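작업장의 자동화와 일하는 사람들
강의 자료 4: 조립 작업대에 로봇이 들어올 때
작성: Mpho Khumalo
2019년 2월 3일

1. 이 자료를 읽기 전에

이 자료는 네 번째 강의의 내용을 정리한 것입니다. 한국어는 저의 모국어가 아닙니다. 그래서 문장을 짧게 쓰려고 노력했고, 뜻이 분명하지 않은 곳이 있으면 수업 시간에 질문해 주시기 바랍니다. 지난 강의에서 우리는 자동화의 역사를 큰 공장 중심으로 보았습니다. 오늘은 규모를 줄여서, 한 개의 작업대 앞에서 무엇이 달라지는지를 봅니다.

사례로 사용하는 회사는 Jotura입니다. 작은 전기 부품을 조립하고 포장하는 회사이며, 직원은 184명입니다. 저는 이 회사에서 세 달 동안 관찰과 면담을 했습니다. 로봇 설비는 Cirov가 공급했고, 작업자 교육은 Russo가 맡았습니다. 면담에 참여한 분들의 이름은 적지 않습니다.

2. 용어

강의에서 자주 쓰는 말을 먼저 정합니다.

작업: 한 사람이 맡은 일의 전체가 아니고, 그 안에 있는 하나의 단위입니다. 부품을 집는 것, 방향을 맞추는 것, 결과를 확인하는 것이 각각 작업입니다.

직무: 여러 작업이 모여서 한 사람의 일이 된 것입니다. 직무에는 급여, 책임, 동료와의 관계가 함께 붙어 있습니다.

개입: 로봇이 멈추거나 잘못했을 때 사람이 들어가서 하는 행동입니다. 버튼을 누르는 것도 개입이고, 부품의 자리를 손으로 고치는 것도 개입입니다.

암묵적 지식: 작업자가 알고 있지만 말로 설명하기 어려운 지식입니다. 예를 들면 부품이 제대로 들어갔을 때의 손의 느낌입니다.

학생들이 제일 많이 혼동하는 것은 작업과 직무입니다. 신문에서 "이 직업의 절반이 자동화된다"라고 쓸 때, 계산한 것은 대부분 작업입니다. 작업의 절반이 기계로 넘어가도 직무가 절반으로 줄어든다고 바로 말할 수는 없습니다. 남은 작업이 더 어려운 것일 수도 있고, 다른 사람의 직무와 합쳐질 수도 있습니다.

3. 도입 전의 작업대

Jotura의 조립 작업대에서는 한 사람이 처음부터 끝까지 했습니다. 상자에서 부품을 꺼내고, 방향을 맞추고, 끼우고, 눈으로 검사하고, 포장 쪽으로 넘겼습니다. 한 교대의 목표는 작업대 한 개에 300개였습니다. 목표는 벽에 적혀 있었지만, 실제 속도는 작업자들끼리 조절했습니다. 어떤 사람이 몸이 좋지 않으면 옆 사람이 조금 더 했습니다. 이런 조절은 회사의 문서에 없습니다. 관리자도 대부분 알고 있었지만 말하지 않았습니다.

이 점을 기억해 주십시오. 문서에 없는 것은 자동화 계획에도 들어가지 않습니다.

4. 도입의 순서

회사는 3월에 로봇을 작업대 2개에 먼저 설치했습니다. 설치 전에 설명회가 한 번 있었습니다. 설명회의 자료에는 속도와 불량률이 있었고, 누가 어느 자리로 가는지는 없었습니다. 면담에서 이 설명회를 좋게 말한 사람은 적었습니다. 한 작업자는 이렇게 말했습니다. "로봇에 대해서는 많이 들었습니다. 저에 대해서는 듣지 못했습니다."

첫 주에는 작업자가 로봇 옆에 서서 관찰만 했습니다. 둘째 주부터 개입이 허락되었습니다. Russo의 교육은 그 사이에 있었는데, 내용은 안전 규칙과 정지 버튼, 그리고 화면 읽는 법이었습니다. 부품을 잡는 위치를 바꾸는 방법은 교육에 포함되지 않았습니다. 그 설정은 Cirov의 기술자만 바꿀 수 있었습니다.

여기에서 첫 번째 갈등이 나왔습니다. 작업자들은 로봇이 왜 부품을 놓치는지 빨리 알았습니다. 그러나 고칠 권한이 없었습니다. 기술자가 올 때까지 기다리면 목표를 채우지 못하고, 손으로 도와주면 기록에는 로봇이 한 것으로 남았습니다. 작업자들은 보통 손으로 도와주는 쪽을 선택했습니다.

5. 기록이 보여 주는 것과 숨기는 것

시험 기간 동안 시스템에 기록된 정지는 모두 1,643건입니다. 관리자는 이 숫자를 로봇의 문제로 보았고, 공급 회사는 부품 공급의 문제로 보았습니다. 작업자의 설명은 둘과 달랐습니다. 부품이 조금 비스듬하게 놓이면 로봇은 시도를 반복하다가 멈추는데, 사람은 멈추기 전에 손가락으로 부품을 밀어 줍니다. 이 경우에는 정지 기록이 생기지 않습니다. 그러므로 기록에는 사람이 막지 못한 정지만 들어 있습니다.

연구자에게 이것은 중요한 주의 사항입니다. 기록된 자료만 분석하면 로봇이 혼자 잘 일한다는 결론이 나올 수 있습니다. 옆에서 보면 사람과 로봇이 함께 일하고 있고, 사람의 부분은 측정되지 않습니다.

6. 손의 일에서 보는 일로

작업자의 하루는 다음과 같이 바뀌었습니다. 집기와 끼우기는 줄었습니다. 보기, 기다리기, 판단하기가 늘었습니다. 팔과 어깨의 통증은 줄었다고 여러 사람이 말했습니다. 이것은 분명한 장점이고, 저는 이 장점을 작게 말하고 싶지 않습니다. 같은 사람들이 눈의 피로와 지루함도 말했습니다. 손이 바쁠 때는 시간이 빨리 갔는데, 이제는 시계를 자주 본다고 합니다.

보는 일에는 특별한 어려움이 있습니다. 로봇의 손가락 끝과 부품 사이의 간격을 판단하려면 보는 위치가 중요합니다. 위에서 보면 손가락이 부품에 닿은 것처럼 보여도 아직 떨어져 있을 수 있습니다. 팔의 그림자가 작업대 위에 생기면 작은 부품의 가장자리를 구별하기가 더 어렵습니다. 경험이 많은 작업자는 몸을 조금 옆으로 옮겨서 다시 봅니다. 카메라 화면만 보는 사람은 그렇게 할 수 없습니다.
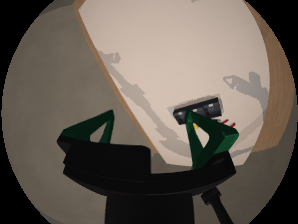 이 문제 때문에 Jotura에서는 화면 앞의 자리를 누구에게 줄 것인지가 논쟁이 되었습니다. 회사는 처음에 컴퓨터에 익숙한 젊은 직원을 선택했습니다. 두 달 후에는 조립 경험이 긴 직원과 짝을 만들었습니다. 짝을 만든 다음에는 개입이 필요한 순간을 더 일찍 찾았다고 두 사람 모두 말했습니다. 다만 급여 등급은 서로 달랐고, 화면을 맡은 사람이 더 높았습니다. 조립 경험은 등급표에 항목이 없었습니다.

7. 비교: Cemton의 경우

Cemton은 비슷한 부품을 다루는 더 작은 회사입니다. 이곳에서는 작업자가 잡는 위치와 속도를 정해진 범위 안에서 직접 바꿀 수 있습니다. 바꾼 내용은 공책에 적고, 다음 교대가 그것을 읽습니다. 제가 읽은 공책에는 설정값보다 이유가 더 길게 적혀 있었습니다. 암묵적 지식의 일부가 글이 된 것입니다.

그런데 이 방식에도 비용이 있습니다. 적는 시간은 근무 시간에 포함되지만 목표는 줄지 않았습니다. 글쓰기를 어려워하는 사람은 공책을 피했고, 외국에서 온 작업자에게는 더 부담이었습니다. 저도 외국어로 일하는 사람이라서 이 어려움을 잘 이해합니다. 두 회사를 비교할 때 하나를 성공, 하나를 실패로 부르는 것은 적절하지 않습니다.

8. 토론을 위한 질문

가. 손으로 부품을 밀어 주는 행동은 직무 기술서에 들어가야 합니까? 들어가면 작업자에게 어떤 이익과 손해가 있습니까?

나. Jotura의 설명회를 여러분이 준비한다면, 어떤 내용을 먼저 말하겠습니까?

다. Cemton의 공책은 누구의 것입니까? 작업자가 회사를 떠날 때 그 지식에 대한 보상이 필요합니까?

9. 과제

여러분이 일해 본 곳, 또는 가족이 일하는 곳을 하나 선택하십시오. 한 가지 직무를 작업으로 나누고, 각 작업 옆에 문서에 있는 것인지 없는 것인지 표시하십시오. 그 다음에 한 작업을 기계로 옮긴다고 가정하고, 다른 작업이 어떻게 달라지는지 두 쪽 이내로 쓰십시오. 면담을 하는 경우에는 상대방의 동의를 먼저 받고, 이름은 쓰지 마십시오. 제출은 다음 강의 시작 전까지이며, 종이로 내 주십시오.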